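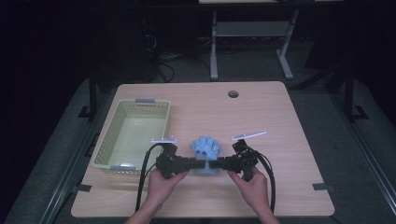
Company > Who We Are > About Us

Search products Search Go

About Flotetti

Flotetti sells children's winter accessories: gloves, hats, scarves and socks, mostly knitted, in sizes from toddler to about age ten. We sell to schools, day care centers and small shops, and to families through this website.

The company was started by Halyna Marchuk, who had been buying hats and gloves for a chain of discount stores. She wanted to carry fewer styles and keep them in stock all winter, so a parent who bought a pair in November could get the same pair again in February. That is still how we choose what to carry. A style stays in the catalog for at least three winters, and colors are dropped only when the mill stops dyeing the yarn.

Our space is 2,609 square feet on one floor, with the office at the front and the packing tables behind it. Krešimir Vlachou runs the packing side. Angelica Manalo answers the phone and handles school orders, and Ognjen Lazarević looks after purchasing and the website. In the fall we add seasonal packers, many of whom come back the next year.

How we handle gloves

Gloves are the largest part of what we sell and they take the most work. They are laid out flat on a light wood table, both gloves facing the same way, and the fingers are straightened. We look at the cuff, the seam where the cuff joins the palm, and the tips of the fingers, where a dropped stitch usually shows up first. Pairs that pass are folded at the cuff and go into a plastic basket until they are bagged.

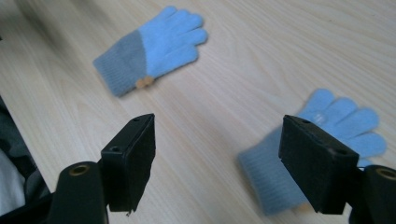 Two-color styles get one more check. The cuffs and the hands are knitted from different yarn, and the gray in particular can vary from one batch to the next. If the two cuffs don't match, the pair is split and each glove goes to the singles bin.

Singles are for sale too. Children lose one glove far more often than two – Angelica started taking requests for single gloves by phone, and there is now a form for it under Customer Service. Give us the style name, the size and which hand. A single costs half the price of the pair plus postage.

Schools and day care centers

We supply 182 schools and centers. Most keep a box of spare gloves and hats for recess and refill it once or twice a season. The minimum for a school order is 50 pairs, mixed sizes allowed, and we can sort by size before shipping if you ask when you order. Purchase orders are accepted.

Suppliers

Our socks and scarves are knitted by Dumitrescu, a family mill we have worked with from the first season. Hats come from Ledis. Rok Golob visits both every spring to go over samples and settle the colors for the next winter.

Page last updated 19 Nov 2025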